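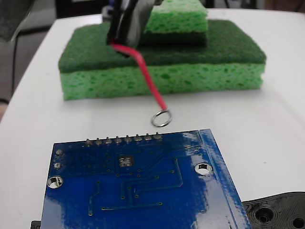 Green sponges and a blue circuit board on a white table

Cloltiver vs Comlow, Sleiman Cup final: was bowling first the right call?

mattingwicket
Posted Dec 9, 2019
OK I've slept on it and I'm still grumpy. We win the toss on a flat mat with a short boundary on the parking lot side, and we bowl. Comlow make 324. We get to 273 and everybody shakes hands and says well played. Fifty-one runs short! In a final you put runs on the board, that's what I was taught and I'm too old to be taught anything else. I love Omar as a captain (Omar Qaisi, for the Comlow folks reading this) but I'd like someone to explain it to me like I'm five.

longleg_larry
He explained it at the time. There was dew on the outfield first thing and the ball was doing a bit. We had them two down in the fourth over, remember? If Tiongson gets held at slip it's three and we're having a very different conversation.

mattingwicket
She didn't get held at slip though, she got dropped at slip and then batted until drinks and beyond. Also a wet ball is worse for the bowlers, not better. Our left-armer couldn't grip the thing.

comlow_scorer
Comlow person here, hi. I had the book, so let me help. Maricel Tiongson was dropped once, early. After that I don't have a single chance against her name. The real damage was the last ten overs, when you had your part-timers on because your two best bowlers were finished by then. I don't think that had much to do with the toss. If you bat first and then use your bowlers the same way, we chase whatever you set.

longleg_larry
Thank you! That's my whole point. Bowling them out so early was the mistake. I'd have kept at least four overs of Vik back for the end.

thirdmanup
Easy to say. If he holds Vik back and Comlow are 90 without loss, you're all on here complaining he didn't attack. I was at mid-off and I thought the plan was fine. We bowled too many short ones on a mat that bounces like a trampoline. That's on us bowlers, me very much included (sorry about the over that went into the tennis courts, and sorry to whoever was playing tennis).

mattingwicket
You're forgiven. Mostly.

I still say a chase that size gets in your head. Look at how we batted. Everybody in the top four got a start and then somebody would look over at the scoreboard and try to hit one over the trees. Bat first and you just bat.

Omar Q
Evening all. My phone has been buzzing all through dinner so I figured I'd better come say something.

I'd bowl first again. We chased all season and won most of them, and I wasn't going to change what we do because there was a trophy on a folding table. Where I agree with Larry is the overs. I thought if we got one more wicket they'd fold, so I kept going with Vik, and the wicket didn't come. My call, and I got it wrong.

mattingwicket
Fair enough, skip. I don't agree about the toss but I'll buy you a drink on it.

comlow_scorer
For what it's worth our captain wanted to bat anyway, so you'd have made her cross by winning the toss and batting.

mattingwicket
So I was right!

thirdmanup
Oh boy. Different question, has anyone seen my gray Vasora pads? I left them by the sight screen and somebody packed up the club kit before I got back.

longleg_larry
One of them is in my trunk. No idea about the other.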